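Manuals > Kandthorpe Arm Build > Part 4: Setting the Rest Height

Now that both arms are bolted down and the controller wakes up when you ask it to, you can teach the gripper where to wait between jobs. We call this the rest height, and it deserves an unhurried half hour -- put the kettle on first if you like. If you are building in a shared workshop, tell whoever is at the next bench that something is going to move.

Before you start

Have the Gokeo hand controller charged and the Clestcombe bracket fully tightened. The bracket settles a little during its first evening, so check it again even if you were very thorough in Part 3 (I was, and mine still took a quarter turn).

CAUTION: Keep your hands, sleeves and hair out of reach of the arm any time the green light on the controller is on. The speed limit does not make the fingers soft.

1. Set the speed dial to 9. You can raise it later, once you trust everything.

2. Hold the Home button until the controller beeps twice, then let go. The arm will take its time getting there.

3. Lower the gripper with the down key until the fingertip is 200 mm above the tabletop. Measure from the very tip, and measure with the motors paused.

4. Press Store. The display should read REST 1. If it reads REST --, the Miyazaki encoder cable has most likely worked loose at the elbow, and you will want to go back to Part 3, step 6.

5. Send the arm out to its full reach and call it back to rest. Let it run like this for 60 seconds while you listen. A steady hum is fine; a click at the same point in every pass means the belt needs another look.

6. Repeat steps 2 to 5 for the second arm, storing it as REST 2.

NOTE: If you ever change the fingers for longer ones, the stored height will be wrong by the difference in length. Please store it again before you do anything else!

NOTE: The fault list at the back of this guide explains code 126, the one most people meet first. It is only the controller asking for a fresh Home.

Choosing your first practice pieces

Practice pieces for the first pick-ups are best chosen from whatever soft things you have around the house, and I would leave anything breakable in the cupboard for now. Cloth is forgiving, and you don't need to fold it, because a bunched-up pile gives the fingers plenty to close on. Lay your pieces out with a clear gap between them and bring the fingertip down over the gap first, the way it points between the yellow towel and the green cylinder, so that you can judge your height before you steer over to either one. Start with the tallest heap, which for us is the red cloth, and leave the flatter towel until you have the feel of the down key. Anything round can wait for Part 5, where we get to grip pressure and to things that like to roll. 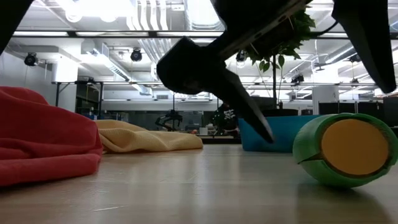
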